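Budgeting for hand-held grippers: garment folding

Start with the task list, then the hardware. For jackets, shirts and towels, write down how many sites will record at the same time. That number sets the gripper count. Gisela Núñez's plan for Saavedra had 9 sites and 17 grippers, with more than 300 sessions booked through December.

Price each unit as a kit: gripper body, camera, mount, storage card, charger. Ask the supplier to quote finger pads on a separate line. Zavodix sells them in pairs, Skoltby only in full sets.

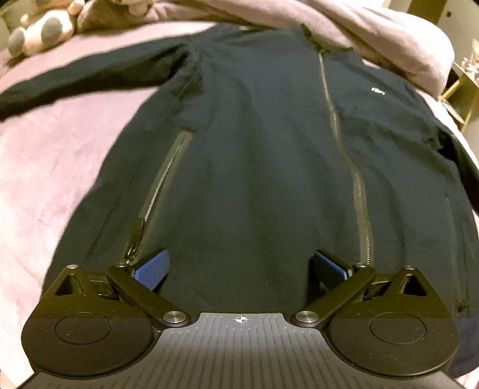

Pads are the main running cost. Allow 2 spare pairs per gripper and reorder when the first one is opened. Zippers and coarse seams wear the grip surface faster than plain cotton, so outerwear tasks need a larger allowance than towels.

Next, add the costs that quotes leave out:

Shipping between sites
Screws and linkage parts
Card readers and backup drives
Operator training, paid at the session rate

Enter lead times in the same sheet. If a part takes longer to arrive than your spares will last, raise the spares line before you sign.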